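Home Issues Authors Submit Search

4. What the Counter Is For

4.1 Surfaces and their official purposes

Every household we visited could tell us, without hesitation, what its kitchen counter was for. It was for cooking. The answer came quickly and often with a small gesture toward the stove. The counter itself tended to give a different answer, and the rest of this section takes the counter's side.

We follow Dimitriou in calling an object "parked" when it lies on a surface where it has no job, and where everyone in the household agrees it should not stay. A kettle is not parked. A bread knife is not parked, even when it has been left out since breakfast. A roll of tape beside the bread is parked, and may remain so through several changes of season. Dimitriou's original study dealt with hallway furniture, where the parked objects were mostly mail and gloves, and it assumed that parking was a stage on the way to somewhere else. Our households gave us reason to doubt the second half of that idea.

The sample consisted of 23 homes and small shared workplaces, each visited once in the spring and again in July. On each visit we logged every parked object on the main kitchen counter, its distance from the front edge, and what it was touching. Across the two rounds this produced 237 entries. One of us (Gashi) did the logging and the other (Aguirre) did the interviews, an arrangement arrived at after a pilot visit in which the interviewer was found to be absentmindedly tidying the data.

4.2 The tape problem

Tape deserves its own heading. It was the most frequently logged object in both rounds, ahead of batteries and well ahead of the single birthday candle, which we had expected to do better. Tape is also the object people were least willing to discuss as clutter. Asked why it was out, they said that they had just used it. Asked when, they looked at the tape.

The roll is almost never found alone. It sits on something, and what it sits on is usually a box. We put this down to shape: a roll laid flat makes a stable object with a flat bottom, a small carton offers a flat top of a suitable size, and a person with one free hand will put the first on the second without any thought at all. Once this has happened the two become a unit. Householders moved them together when they wiped the counter. In one home the pair had traveled from the left of the sink to the right and back again between visits, and the resident, when this was pointed out, described the counter as having been "completely cleared" in the meantime.

Scissors behave differently. They keep a certain distance from the tape, farther back and off to one side, as though the two had been introduced at a party and run out of things to say. This surprised us, given that they are picked up for the same tasks. Our best guess is that the scissors are put down last and from a standing position, by someone already turning away. Tape is put down in the middle of the job, near the front edge, where the hands are.

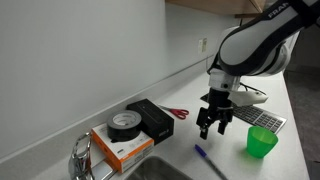
Height turned out to matter as well. Low objects spread, while tall ones collect company. A box left standing on the counter soon acquires a second box in front of it, and the two together make what several people called "a pile," although nothing in it was piled except the tape. We eventually adopted the word "cluster" to stop arguing about this. A cluster needs two or more parked objects, with no gap between neighbors wider than a hand. The hand in question was Gashi's and was used throughout.

4.3 Boxes that are finished being boxes

Packaging made up a large share of the log, and it was here that the interviews became delicate. An empty carton has done its job. Keeping it is a decision, or would be if anyone had made it. We heard three kinds of reasons, in the following order of confidence: the thing inside might have to go back; the box was a good box; someone else in the house was dealing with it.

The second reason was the most interesting. "Good" boxes were small, stiff and brightly colored or glossy, and people defended them warmly. One resident kept a Rustari tea carton that had been empty for as long as she had lived there and which she described as too nice to flatten. Plain brown cardboard inspired no such feeling and went out with the recycling. If there is a lesson for packaging designers it is an uncomfortable one, and we leave it to them.

We also asked, where we could do so politely, whether the boxes were empty. Most people believed they knew. We did not open any, partly out of respect and partly because the ethics form had a line about it.

4.4 Bare counter

It would be easy to read the above as an account of mess. Most of the counters were, by area, mostly bare. Parked objects kept to one end, usually the end away from the stove, and left the rest of the surface free. Residents seldom noticed this. They spoke of the whole counter as a disaster while leaning on a long stretch of it with nothing there at all.

Huster argues that people tolerate clutter up to some fixed amount and then clear it in one go. We saw little sign of a threshold. What we saw was a boundary. As long as the cluster stayed at its own end it could grow quite dense — one reached 20 objects and was still referred to as "the tape and stuff" — but a single battery rolling over into the working half was picked up at once. It was then put back in the cluster.

In 5 homes the boundary was marked by something on the wall or the counter itself, such as an outlet, a seam or the edge of an overhead cabinet. The others managed without. Asked to point to the line, members of the same household pointed to nearly the same place, and then seemed a little embarrassed to have agreed.

The storage inserts sold by Pumix and fitted in two of the homes had no effect that we could detect. Both owners were pleased with them. One kept hers on the counter, near the scissors.

Section 5 turns to windowsills, where the rules are looser and there are more plants.

Contact the editors | Copyright the authors | Back to top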